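Careers > Research > Calls for participants
July 2024, Stollum Research Office

Demonstrators wanted for a study on teaching robots by hand

Our group in Tritdale compares 2 ways to record how people do small tasks at a table, such as putting a book in an expandable metal rack. You work with a gripper in each hand.

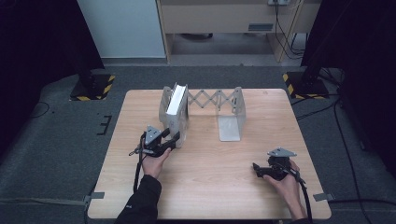 What you will do

You repeat short tasks for 4 hours, with breaks, and make around 200 recordings. In our first round, 57 people took part, and the policies trained on slow, steady recordings made fewer mistakes – so we look for patient persons more than fast ones.

Who can apply

Adults with free use of both hands. Experience with robots is not needed. The next round starts in October at the Neves building. Please write to the Prorlow project desk and tell us which mornings you are free.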